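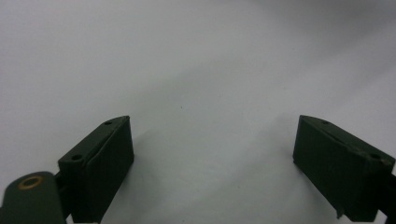
White surface, plain area.

2025-07-19

Second full day on the table. Started at 7 with the window open and the fan on low. The top is 1,359 mm on the long side, measured twice along the front edge and once along the back, same reading each time. The old drawing says 1,360. I corrected the drawing.

Flatness first. Laid the Kaneko straightedge along the length, then across at both ends, then on both diagonals, and ran a feeler gauge under it. The long direction is good. Across the left end there is a low spot near the wall side that takes the 0.3 mm leaf and refuses the 0.4. That is better than in spring, when it took the 0.5. The difference is probably the cross rail, which I tightened when I moved the table away from the radiator. I wrote both readings on the underside in pencil.

Removed the top from the base to get at the rail again. 11 screws, all the same length except the one at the back left corner, which somebody before me replaced with a longer one. It had not come through, but the point was close enough that I could feel a slight rise with a fingertip. Swapped it for the correct length. The hole was stripped for the first few turns, so I glued in a hardwood plug, let it sit under a clamp through lunch and drilled a new pilot at 2.5 mm. The screw now pulls tight. Kept the long one in the jar with the odd sizes.

Worked on the finish in the afternoon. The Trornov white enamel has had its full cure time according to the can and still marks if I press a thumbnail into it near the edge. In the middle it does not. I think the edge coat went on too thick, as I was loading the roller more heavily there to cover the old brown line. Sanded the edge band only, 400 grit on the cork block, with water and a drop of dish soap, light pressure, wiping every few strokes. No primer came through. The middle I left alone.

The filler along the back edge is a different matter. The Brodeck is harder than the paint around it and sands slower, so every time I go over that section it ends up slightly proud. I used a scraper on it this time, held nearly upright, and took it down in short passes. Checked with the straightedge after each pass. It is now level as far as I can measure. It will need another coat over it, thinned, and I would like to leave that until the humidity drops. The meter on the shelf read 61 percent at 3 and 64 at 5, and the can wants it under 60.

Evaristo Quezada came by with the level I lent him in the winter and stayed to hold the far end while I set the top back on the base. He thinks I should have used laminate and been finished in one day. The enamel can be repaired in place and I already had the can, so I am staying with it. He also noticed that the right rear foot was not touching. It was off by the thickness of a business card. I turned the leveling foot one full turn down, then a quarter back, and the rocking is gone. We checked level in both directions with his level and with mine. They disagree by a small amount, and flipping each one end for end showed that mine is the one that is off. He has gone home with his own and left me mine. I adjusted the vial afterward.

Glare is the remaining complaint. A white top this size under the ceiling light is tiring to look at for more than an hour. Tried the lamp from the hall at three positions with the ceiling light off. Best result was low, left side, 174 mm up from the surface to the bottom of the shade, pointed at the wall. The light comes back off the wall evenly enough that I can read the fine scale on the caliper without a shadow from my own hand. Marked the position of the lamp base with two small pieces of tape. The arm of the lamp sinks overnight if the knuckle is not tightened, so I put a fiber washer in it.

Cleaning: lukewarm water and a soft cloth only until the end of July. I tried the Testa spray on a painted offcut and it left the gloss cloudy in one wipe, so that bottle goes back under the sink. Pencil comes off the enamel with a plain white eraser. Ballpoint does not, and I have a short blue line on the offcut to prove it.

Left to do: thinned coat on the back edge, new felt under the front rail, repeat the flatness check at the left end after a week and write it next to the other two readings. Buy one more sheet of 400, the last one is down to a strip. Stopped at 6:40. Fan left running.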